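Curb and Gutter Condition on a Residential Street
Student project report by Dilwyn Samuel and Eun-ji Na
Last updated: 2022-03-06 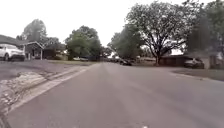 Our project looked at what collects in street gutters and where it stops moving. We picked Joltholm because it has raised concrete curbs and single-story houses with driveways that slope down to the street. Horholm was our second choice, but parked cars block most of the curb there.

Method

We measured a 300 foot stretch on one side and divided it into sections 25 feet long. In each section we wrote down the type of material in the gutter and whether there was a driveway. We swept up the loose material at the driveways, let it dry in the classroom, and weighed it. Eun-ji did the weighing and Dilwyn kept the notes.

Results

The total dry weight was 1,098 grams. Most of it was small pebbles. The rest was bits of leaves and other dried plant material. The heaviest samples came from the foot of the driveways, where the material forms an uneven strip against the concrete. Sections with only lawn behind the curb had less, and what we found there was mostly leaf pieces. The asphalt away from the curb was nearly clean.

Problems

Our scale reads in steps of 10 grams, so the small samples are not very exact. We also don't know when the street was last swept. We wrote to the Pluston public works office to ask and have not had a reply.

Next steps

We want to repeat the sweep in July on the same sections and compare the leaf material with the first set.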